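3.2 Containers, surface wear and the recording of stock

The survey covered small retail storerooms and the back areas of two wholesale depots. Storage in all of them relied on a mix of open shelving, stacked cartons and rigid bins. Shelving has been treated at length in earlier work on stock loss, while bins have mostly been treated as a fixed cost. The present section takes up bins alone, and asks whether the condition of a bin has any bearing on how well its contents are recorded.

A bin was defined as any rigid, open-topped container with a floor and four walls that was used to hold loose goods for longer than one working shift. Cartons were excluded, as were crates that moved daily between a supplier and a store. Under this definition the sample held 1252 bins, of which 859 had a complete stock record for the full study period. The remaining bins were kept in the condition survey but dropped from the analysis of recording error in Section 4.

Condition was scored by Langat and Owino working separately. Each bin received one score for the walls and one for the floor, on a scale running from 0 (no visible wear) to 4 (surface coating lost over most of the area). Where the two scores differed by one point, the higher score was used. Where they differed by more, the bin was scored again by Biwott, who had not seen the earlier sheets. Dents were noted on the sheet but did not enter the score, as pilot work in June had shown that scorers could not agree on what depth of dent should count.

Wear to coated walls was the most frequent form of damage. It tended to begin at the upper rim, where goods and hands pass over the edge, and to spread downward in patches. Painted panels lost their coating in flakes and kept an irregular border between the painted and bare areas. Floors wore differently. On metal floors the damage took the form of fine scratches in many directions, and a floor with a high score could still be flat, sound and easy to clean. For this reason the wall and floor scores are reported separately throughout, and no combined score was computed.
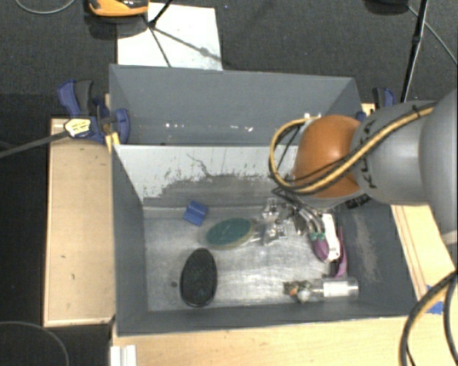

Figure 2. Bin with sloping side walls, scratched metal floor and chipped white paint on the far panel.

The form of the walls also differed between sites. Straight-walled bins use floor space more fully, but small items settle into the corners and are missed when stock is checked by eye. Sloping walls bring items toward the middle of the floor. Teixeira (personal communication) has suggested that this should lower the number of missed items in mixed bins, where goods of several sizes are held together. Our data allow a limited test of that claim, given that wall form was not assigned at random and that the depots had bought nearly all of their sloping bins in a single order.

Three features of each stock record were taken for the analysis: the number of entries, the time between entries, and the difference between the recorded stock and the stock found at the closing check. The last of these is called the recording gap. It was expressed as a share of recorded stock, so that bins holding many low-cost items could be set beside bins holding few. Goods sold by weight were left out. At the sites using the Findeck ledger, entries were exported directly; at the Bunero stores they were copied by hand from paper cards and entered twice, with mismatches settled by reference to the card.

Bins were further divided into single-item and mixed bins. A single-item bin held one product line for at least nine-tenths of the study period. All others were treated as mixed, including those that changed from one line to another without overlap. This is a broad grouping, and it places some well-ordered bins beside others that served as a general drop point for returns and odd pieces. A finer grouping was tried and given up when it left several cells with fewer than five bins.

Lighting was recorded with a hand meter held level with the rim of each bin. Readings were taken once, with the usual lamps on and doors in their usual position. They should be read as a rough guide to the working conditions at each site. Polished or worn metal floors gave strong reflections under overhead lamps, and staff at one depot reported that clear plastic packets were hard to tell apart against them. No attempt was made to measure glare. The reports are noted here because they bear on the higher gap found for clear packaging in Section 4.2.

The upper limit on stock value per bin was set at 3000 in local currency. Bins above this limit were kept locked at most sites and were checked under separate rules, so their records are not comparable with the rest.

Two limits of the survey should be stated. First, condition was scored at the start of the period only, and any bin repaired or repainted afterward keeps its opening score. Wanyama's site notes mention repainting at 2 stores, in both cases confined to the outer faces. Second, older bins are more often found in stores with fewer staff, and fewer staff may itself lead to late entries. The models in Section 4 include staff hours per week as a control, but this does not remove the effect of how those hours were shared among tasks.

The scoring sheet and the rules for settling disagreements are given in Appendix B. The version printed there is the one revised in October 2025, which differs from the field version only in the order of the wall and floor items.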